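Search the newsletter
Enter keywords
Go

Print this page | E-mail this item

Shape Blocks Are Back at the Gullbridge Toy Library
April 2022

If you came by on a Saturday in March you already know how this went, because you probably had to step over three or four kids lying on their stomachs to reach the returns desk. The shape blocks are back! We put the old set away a long time ago when too many pieces had wandered off, and I had forgotten how much I like having them in the building.

The new ones are plain colored plastic, one solid color to a block. There are cubes, there are hexagons, and there are rounded ones that half the children call hearts and the other half call clouds. They don't light up and they don't play a song. You can hand a bag of them to a two-year-old and a bag of them to a nine-year-old and both will be busy, though the two-year-old will be busier putting them in a shoe.

What surprised me is how good the hexagons are. I had always thought of them as the leftovers in a block set, the ones you use when the cubes run out. But stand a hexagon in the middle and start pushing other blocks up against its sides and you get a little town almost right away. Mabli Sayce tried this with the Tuesday group and they kept it going for most of the morning – a bakery, a bus garage, a jail (there is always a jail), and a house for somebody's grandmother that had to be moved twice on account of the jail.

A few things we've learned so far, in case you take a set home:

Play on something flat and hard. Carpet is cozy but towers lean on it, and leaning towers lead to tears. A big cutting board or a striped butcher-block board set on top of a table works very well, and it gives the kids an edge to stay inside. Several families told me the board itself turned into part of the game. The light strips were fields and the dark strips were roads, and nothing could be parked on a road overnight.

Try a cluster before a tower. Ask a child to get five blocks touching, then ask if a sixth can touch all of them. (It gets loud.) Older kids like doing it with their eyes shut, going by the feel of the corners.

Keep the colors out of it at first. Everybody wants to sort by color, me included, and it's fun to see what happens when you sort by the number of sides or by how tall a piece stands. Takumi Ishida has written up a page of sorting games that goes out with every bag, and the one called Neighbors is my favorite by a mile. You choose a block, the next person has to set down one that is like it in exactly one way, and on it goes around the table until somebody argues. Somebody always argues.

Now the practical part. Thanks to the Plelley Street book sale we were able to buy 1,000 blocks, and 800 of them are packed in bags and ready to lend. The rest stay here for the open play table. Bags go out for three weeks and can be renewed once by phone or at the desk. Please wash the blocks in warm soapy water before they come back and let them dry on a towel, and please look under the couch. If a piece is missing just tell us. We keep spares and there's no charge.

The Mevville branch will have its own bags by the end of the month, and the Riis bus stops right outside the door there if you don't drive. Open play here is in Room 103, mornings only, and grown-ups are very welcome to sit on the floor.
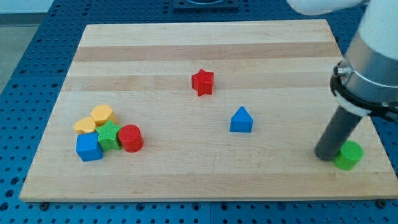
Lærke Grímsdóttir wrote: We had a bag for two weeks and Neighbors has taken over our dinner table. My son now plays it with forks. Is there a version of Takumi's page for kids who can't read yet? Mine wants to be in charge of the rules.

Prakash Unnithan wrote: Please do get more hexagons. My girls fight over them and the cubes just sit there.

Birthe Østergaard wrote: Can the Mevville bags be returned at Gullbridge? I work at one end and live at the other.

Mabli Sayce wrote: Yes Birthe, either desk will take them. Lærke, we're drawing a picture version now, ask for it when you bring the bag back.

Print this page | E-mail this item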